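Testum publishes house rules for robots that handle laundry

Testum has released a set of working rules for two-armed robots that pick up and sort clothing in bedrooms. The rules run to 15 pages and apply to all of the company's trial homes starting in June. They were drafted with Landar, which supplies the training for the staff who supervise each session.

The first section covers hands. Finger pads and palm surfaces must be checked for lint and loose thread before every session, and again after every 200 grasps. Any hand that fails a check is taken out of service for the day.
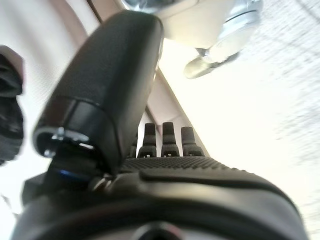

Supervisors also have to log each dropped garment, including the ones that land where they were supposed to go. Gunnel Nygård, who led the drafting, said earlier logs were hard to compare. "One home wrote down every sock and the next one wrote down nothing," she said. The group went through 442 session records and found 246 with no entry for drops at all.

Baskets must stand on the floor within reach of both arms, and garments are to be lifted one at a time. Arm speed is reduced whenever a hand is over a bed.

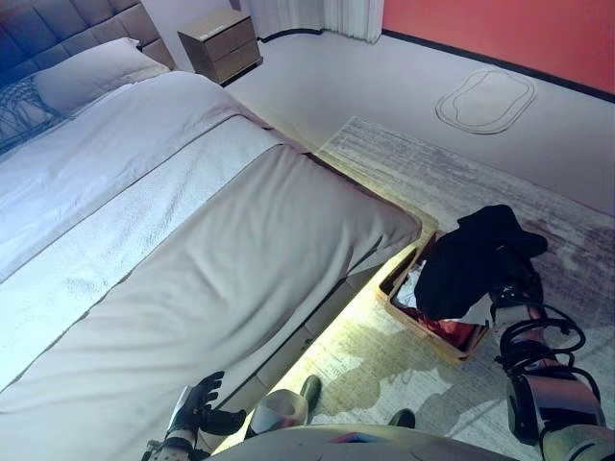 A black garment is lifted at the basket beside the bed.

Björklund, which runs several of the homes, asked for a longer changeover period for its older arms. That request is still open. Until it is settled, those arms may be used only with a second supervisor in the room.

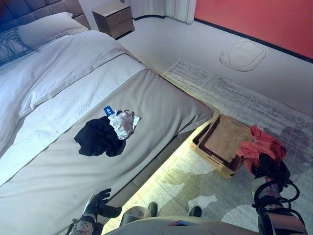

What happens next

Comments on the rules can be sent to Testum through the end of June. A shorter version for residents is being tested in Brerna, and covers where to stand, how to stop a session and who to call afterward.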